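22 August 2021
By Dirk Ostermann

The phosphorus that enters a municipal sewage plant leaves it by two routes. A small share goes out with the treated water. The rest ends up in the sludge, and in most districts the sludge is burned, which leaves an ash that contains phosphorus in a form crops can barely use. At the Brisden works, a process line built by the engineering firm Seidel takes the phosphorus out one step earlier, as struvite, a magnesium ammonium phosphate that can be spread on fields as it comes.

The process engineer in charge of the line agreed to an interview on the condition that her name be left out, as the operating contract is up for renewal. She has worked at Brisden since the line was commissioned in January.

"Struvite forms in sewage plants whether you want it or not," she said. "It grows on pump housings and in pipe bends after the digesters. Plants used to spend money scraping it off. All we do is choose the place where it grows."

That place is a cone-shaped reactor, fed with the liquid that is pressed out of the digested sludge. The liquid is rich in ammonium and phosphate but short of magnesium. Magnesium chloride is dosed at the bottom of the cone, air is blown through to drive off carbon dioxide, and the pH rises to the point where crystals form. The flow holds small crystals in suspension until they are heavy enough to sink.

According to the engineer, the dosing is simple and the crystal size is hard. Fine crystals wash out of the top of the reactor and return to the plant inlet, so the same phosphorus is treated twice. "In the first weeks we lost a lot of fines. The operators saw a good removal figure for dissolved phosphate and thought we were done. But the total phosphorus in the overflow was still high. You have to measure both."

The remedy was a lower upflow speed and a bed of seed crystals kept back from each harvest. The reactor now runs with a fixed seed charge of 244 kilograms. She described the charge as conservative and said a smaller one would probably do, though no trial has been scheduled.

In the first half of the year the line treated the liquid from one digester only. It produced 454 kilograms of dried struvite in its weakest month and 1,635 kilograms in its best. The design figure is up to 2,000 kilograms a month with both digesters connected. The second connection is waiting for a replacement valve.

Asked about contaminants, she separated heavy metals from organic residues. Metals mostly stay bound to the sludge solids and are not taken up in the crystal lattice to any large degree. Residues of medicines are a different matter, since they are dissolved in the same liquid. "The crystal itself is quite clean. What sits on the surface is whatever was in the water. So the question is how well you wash it."

The harvested material passes over a screen, is rinsed with treated water and is then dried at low temperature. Heat is the limiting factor at this stage. Struvite gives up its crystal water and part of its ammonia if it is dried too hot, and the nitrogen content falls. The first dryer setting was taken from a sand application and had to be lowered twice.
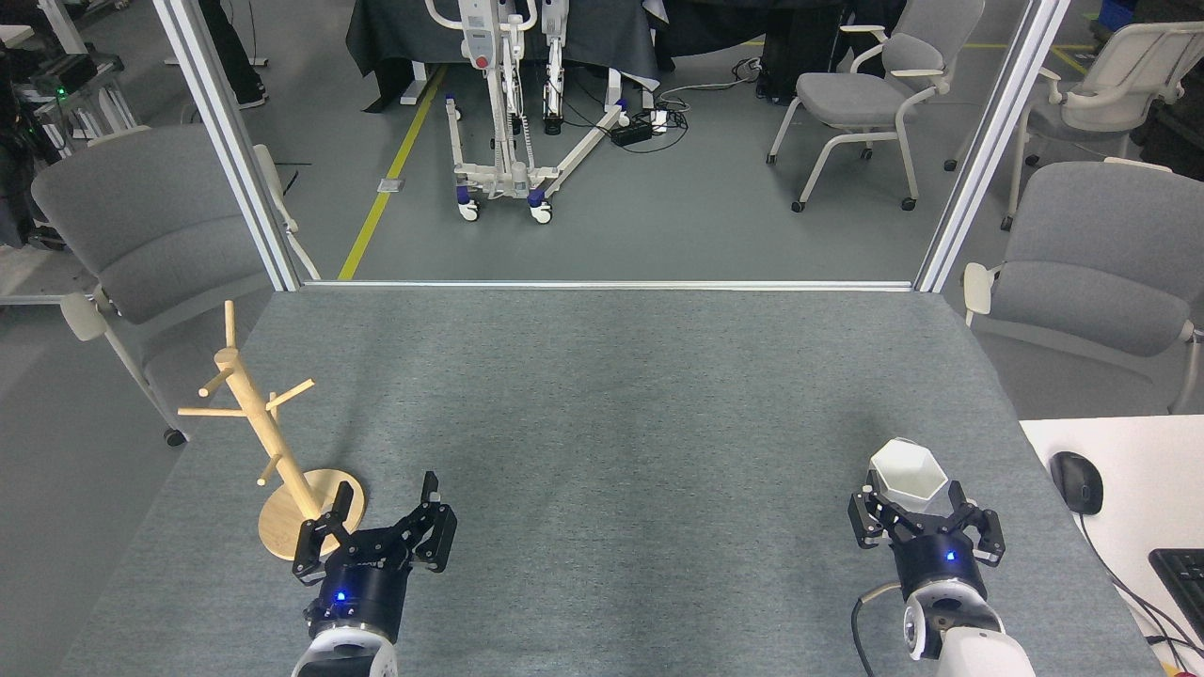 The dried product is bagged under the name Nasance. It contains phosphorus, magnesium and a little nitrogen, but no potassium, so it does not replace a complete fertilizer. It dissolves slowly in neutral water and faster in the weak acids given off by roots. For a grower this means less loss to rain and a slower start in spring.

"On cold soil you will see it," the engineer said. "Young corn wants phosphorus early, and struvite alone is late. I would put a small amount of soluble phosphate next to the seed and use ours for the rest of the season. Some dealers don't like it when I say that."

Grain size matters here as well. Coarse granules release more slowly than powder, and in soils with a high pH they may remain partly undissolved at harvest. The blending firm Indeo, which takes most of the Brisden output, grinds one part of it and sells the other as delivered. Alkaline soils get the ground grade.

On cost she was brief. Magnesium salt is the largest item, followed by power for the blower. Sales cover part of this. The remainder is set against lower maintenance on the sludge presses, where scale no longer has to be removed by hand, and against a lower phosphorus load coming back to the inlet.

She does not expect the process to take over from recovery out of ash. Struvite captures only the dissolved share, and at plants that precipitate phosphorus with iron salts that share is small. Brisden uses biological removal, which releases phosphate again in the digester and suits the reactor.

"If a plant doses iron, I tell them to look at their ash first," she said. The valve for the second digester is on order, and the next set of wash tests will be run once it is fitted.

Contact the editors | © 2021 All rights reserved | Back to top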